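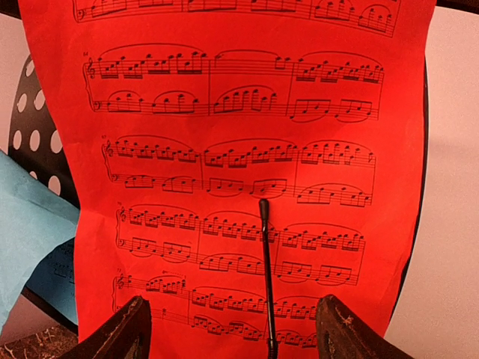
Page-turning service now open for trial bookings

Starting in May, rehearsal studios and teaching rooms can book the Alis page-handling service from Cirketti for a single session or a full term. Alis is a two-finger robot arm that tends printed sheet music on an ordinary music stand. It does not read from a tablet and it needs no special paper. Players bring the copies they already own, pencil marks and all.

We had the arm in our Sedgwick practice room for 40 hours before writing this, mostly with piano music. Piano pages are a fair test. They are crowded, the turns tend to come when both hands are busy, and photocopies on colored paper rarely sit flat. A curled sheet gives the gripper more trouble than a thick one.

The stand needs a thin upright rod in front of the page to press the sheet back. The arm works with the rod by closing its fingers on either side of it, low down, and moving it clear before each change of page. A rod with a rounded tip is best, as a sharp end can catch the paper. 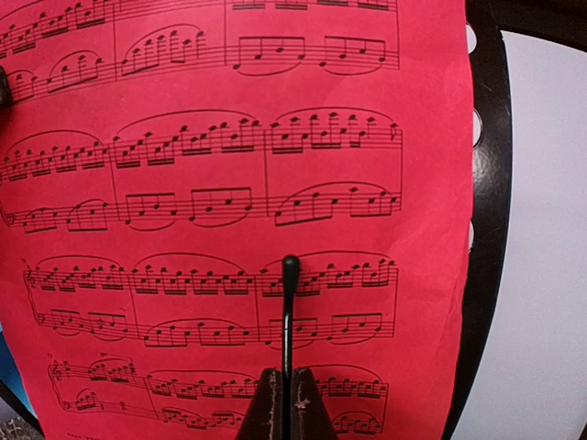

Setup took us 6 minutes once we knew the steps. The arm clamps to a table or a floor post to one side of the player, and the stand has to stay where it was during setup. If someone bumps it, you run the alignment again. We would like to see Cirketti fix this in the next release – in a busy teaching room the stand gets moved all the time.

Turns are cued by foot pedal. A second mode, sold as Murneo, listens to the playing and follows along by measure. It did well with steady pieces and poorly with anything that had a lot of give in the tempo. We went back to the pedal for most of our sessions.

The fingers cover part of the lowest line of music while they are holding the rod. You can set the arm to back off between turns, and we suggest doing so with any piece you don't know well. The motor is quiet enough for practice but can be heard in a recording.

The trial rate is $100 per session, with setup included. A term booking is $726 and covers one room. Loose sheets and stapled sets are both accepted. Spiral-bound books are not supported yet.

To book, use the form on the studio services page and put "Alis" in the notes box. Please give the width of your stand and say whether it has a lip at the bottom.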